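3.2 Recording station

The station was built in a private home in Andville over the course of one January, using furniture that was already in the room. Most of the work surface is a large light wood table with a curved edge and a slatted railing along one side. The Twal hand tools used for recording share a two-finger linkage, with blue gripping pads on the inner faces of the fingers. The linkage was cut and assembled in the shared workshop at Grudport, where the pivot holes were drilled on a simple jig. We replaced the first set of holes after 17 sessions – they had widened enough to let the fingertips drift apart under load.

All cloth tasks are done by two tools working from different sides of the table. Each tool stores its own video and the opening between its fingers, and the streams are lined up afterward by the Rendine logging software. Figure 4 shows the table with a dark red cloth, which was one of 6 fabrics in the set.
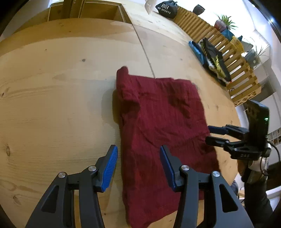
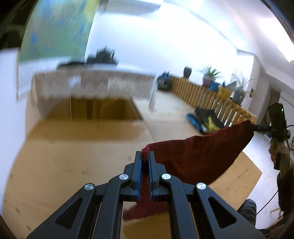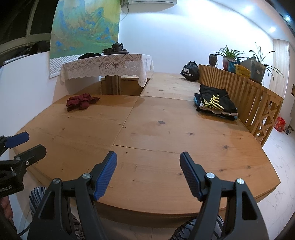 Figure 4. Views from a hand-held tool at the home station. The second image shows the cloth held by both tools, and the third shows it crumpled on the table.

Why was the station built in a home when a workshop was available?
The workshop at Grudport is shared, and its benches have to be cleared at the end of each day. At home the table could stay in one position for the whole recording period, and sessions could be short and spread over the week. Lighting and background also changed less between sessions than they had in our first trials at the workshop.

In total we kept 956 recordings. Another 89 were dropped, mostly for gaps in the finger opening signal, and a smaller share for poor time alignment between the two tools. The gaps were traced to a connector that worked loose when the cable was pulled sideways. A printed clip near the handle fixed this on both tools, and we recommend fitting it from the start.

The tools were not matched in weight. The second one was built later with a thicker handle, and operators tended to move it more slowly in the early sessions. We did not correct for this in the data. Section 3.3 describes how the recordings were split for training and how the fabrics were assigned to each part.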